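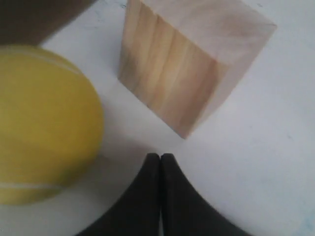 What's the best way to get gray marks off a white tabletop?

Start with warm water, one drop of dish soap and a soft cloth, and wipe in straight lines from the back edge to the front. Most gray streaks are only surface dirt that something left behind as it slid along. If a mark is still there once the table is dry, try a paste of baking soda and water on a fingertip, rub gently, then rinse it off twice.

The White Table Page

Welcome to the smallest gallery on my site! I'm in Fovstead, up two flights of stairs, and this page belongs to the white table in the back room and the handful of things that live on it. I've had pages for the garden and the hallway shelves for ages, and the table kept getting left out, which seemed unfair when I spend half my life leaning on it.

I bought the top secondhand from Dirkolero (the big warehouse place out past the rail yard, stock number 3358, still written in pencil on the underside) for 139 dollars. I thought that was a lot for a used tabletop. Then I got it home and wiped it down and was so pleased with it that I stopped grumbling before I'd put the cloth away. It's smooth and bright, and it makes the whole room feel bigger in February, when we get about an hour of decent light.

The trouble with white is that it shows everything. Smudges, scuffs, little dark specks from who knows where. I used to chase every one of them. Now I give it a proper wash once a week and let the rest go – a table with a few gray streaks on it is a table that's getting used.

The ball and the block

A tennis ball and a cube of wood are the two regulars. The ball is a mustardy sort of yellow next to all that white, much softer than the loud color you expect when you think "tennis ball," and I like it a lot for that. I keep one handy for rubbing shoe scuffs off the floor (cut a small X in an old one, push it on the end of a broom handle and go to town). A clean one will take a light scuff off a tabletop too, if you're patient and don't press hard.

The wooden cube is my favorite. Look at the grain on it! Warm tan and amber stripes running top to bottom on one face, and then the next face over so pale it's nearly pink where the light lands. I have never oiled or varnished it. I've thought about it plenty of times, and I even bought a tin of clear wax at Cirach once and got as far as opening the lid. But the wax would turn that pale side yellow sooner or later, so the tin went to the back of the closet and the block stays bare.

If you have bare wood sitting on a white surface, lift it when you move it. Dragging is how you get those long faint streaks, and raw wood picks up grime from the table just as fast as it leaves any behind. For a dirty block I use a barely damp cloth, then a bit of fine sandpaper if it needs it, always along the grain. You can go up to 3000 grit if you want it to feel like glass, though I usually give up long before that and have a cup of coffee.

A wider view

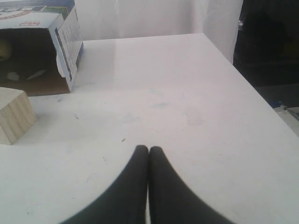 Wooden block over on the left, a soft shine toward the back of the table, and a few specks and smudges for company.

I'm fond of that shine. It only shows when the light comes across the table instead of straight down, and it's also the best moment to clean, because every mark pops out at you. Crouch a little, look along the surface and you'll find spots you'd swear weren't there a minute ago. The small dark ones usually lift with a fingernail wrapped in a cloth. Grayish patches take the baking soda and some time. And a scuff that won't budge after two tries gets to stay – I'd rather have a scuff than a dull patch where I scrubbed through the finish.

A few odds and ends people have written in about

Melamine sponges: they work, but they're a very fine abrasive, so test under the edge first.

Glass cleaner: fine now and then, a bit streaky on my table. Soap and water beats it.

The cloths: plain cotton ones from Văn, the little housewares shop by the bus stop. The pack is marked 3034 if you want the same kind, and they get better after a few washes.

The hallway shelves are on the next page, and I'm slowly adding the kitchen windowsill as soon as I've found somewhere else to put the seed packets.

Page last updated February 2023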